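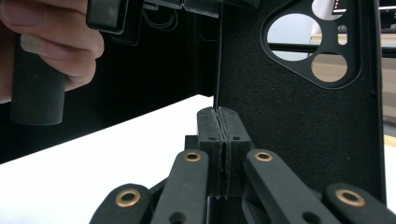

Monday, February 16, 2026
Workshop, room Noh. White table, continued.

Started at 9. The table has now stood by the long wall since December, and I wanted to finish the points which are still open on the list. I write them in the order I did them, not in the order of the list.

1. Level. The corner next to the door was still low. When I put the long spirit level across the short side, the bubble touched the line, and along the long side it was a little over. I turned the foot under that corner by two full turns and then half a turn back. Now it is good in both directions. The foot next to the radiator does not turn any more, the thread is probably damaged. I left it and adjusted the other three to it. Please do not try to force it with the big pliers.

2. Surface. I cleaned the top with warm water and dish soap first, then with the Gisinico cleaner, diluted one to ten. The gray marks from the rubber feet of the old vise came off only with the second one. Two yellow marks from tape stay. I tried alcohol on a small place at the back edge and it made the white paint dull, so I stopped. You can find the dull place if you look against the window, it is the size of a coin. No alcohol on this table, also not "only a little".

3. Size. I measured again, as the drawing from Womton gives another number than the label under the table. Length is 204 cm, measured two times with two different tapes. The drawing is wrong and I corrected it with a pencil. The mat which we ordered from Cisberg is cut for the wrong number, so it will stand over on one end. I think we can cut it with a knife and a steel ruler, but I want first to ask Bheki if he prefers to send it back.

4. Light. The lamp over the table makes a hard shadow when you sit on the side of the wall. I moved the arm of the lamp one hole to the left and turned the head down. It is better for the hands, a little worse for reading the notebook. Bheki Nkuna sat there after lunch and said it was too bright for him on the white paint. We put baking paper in front of the lamp for the afternoon, to test. It was pleasant, but I do not want to leave paper near a lamp when we are not in the room. A real diffuser is on the shopping list.

5. Cables. Three of the cables which went over the floor are now under the table, in the tray. I tied them with the fabric straps, not with plastic ties, so we can open them again. The extension cord with the cracked plug is out of use. It lies in the box for electric waste with a red tape on it.

6. Drawers. I took everything out of the left drawer unit and sorted it on the floor. The small screws were mixed again. I made new labels for 11 boxes, and three boxes I could not label, their contents make no sense together. They are on the window sill with a question mark. If somebody knows them, please write on the lid before Friday. After this I will put them to the mixed hardware.

The hex keys are now complete except the 2.5. I found the 3 inside the sleeve of my own work jacket, sorry to everyone who was searching for it.

7. Inventory. The table had no number in our list. It is now 257, the sticker is under the top at the right front leg. The chair with the torn seat had also a number, but an old one from Womton, which I removed.

Remarks.
The new height is okay for me when I stand, but my shoulders were tired after one hour of sitting. With the lower chair it is worse. Bheki is taller and has no problem. We could try the stool from the paint corner, if somebody can clean it.

When you pull the table away from the wall, lift it with two persons. If you push it, the foot at the radiator catches in the gap of the floor and the level is gone.

Coffee cups: I found two rings this morning, in spite of the paper on the door. I will not write another paper. There is a small shelf behind you, it is meant for cups.

Open:
- Ask Bheki about the mat, cut or return
- Replacement foot, M10 thread, but check this with the caliper first
- Diffuser for the lamp
- Felt under the drawer unit, it scratches the floor
- Touch-up paint for the dull place (low priority)

Stopped at 4:30. The floor is swept only on the table side. The other half I will do tomorrow morning before the delivery comes.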